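Ductless air conditioning

Ductless air conditioning is a way of cooling a room or a small group of rooms without a network of air ducts. The most common form is the split system, in which an indoor unit and an outdoor unit are joined by refrigerant pipes, a drain line and electrical cable. The pipes pass through a small hole in the outside wall.

Operation

The indoor unit draws in room air and passes it over a cold coil. Heat moves from the air into the refrigerant, which carries it outdoors. The compressor in the outdoor unit raises the pressure of the refrigerant, and the outdoor coil gives off the heat. Moisture from the room air collects on the indoor coil and leaves through the drain line. Many models can reverse the cycle and supply heat in winter; these are sold as heat pumps.

Inverter models change the speed of the compressor to match the load. Older fixed-speed models switch fully on and off, and the room temperature swings more as a result.

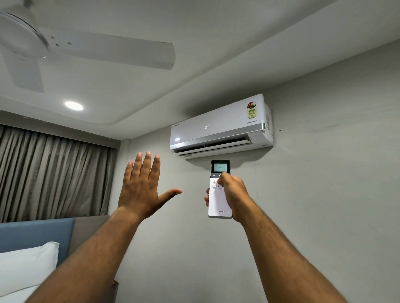 Placement affects both comfort and noise. Indoor units may be fitted on a wall, set into a ceiling or stood near the floor. Wall units are usually mounted high, just under the ceiling line, and run from a handheld remote control. Cold air sinks, so a high position lets it spread before it reaches the people in the room. A ceiling fan in the same room helps mix the air and often allows a warmer thermostat setting. Installers avoid placing the unit directly over a bed or desk, and leave clearance above it for the air intake.

Sizing

Cooling capacity in the United States is stated in BTU per hour. The size needed depends on floor area, ceiling height, insulation, window area and the direction the windows face. A unit that is too large cools the air quickly but shuts off before it has removed much moisture, leaving the room damp. One that is too small runs without a break in hot weather and may never reach the set temperature.

Maintenance

The washable filters behind the front panel collect dust and need regular cleaning. A clogged filter cuts airflow and can cause ice to form on the coil. The drain line may become blocked by slime or insects, in which case water drips from the indoor unit. Leaves and grass should be kept clear of the outdoor coil. Work on the refrigerant circuit requires a certified technician.

See also: Evaporative cooler; Heat pump; Window air conditioner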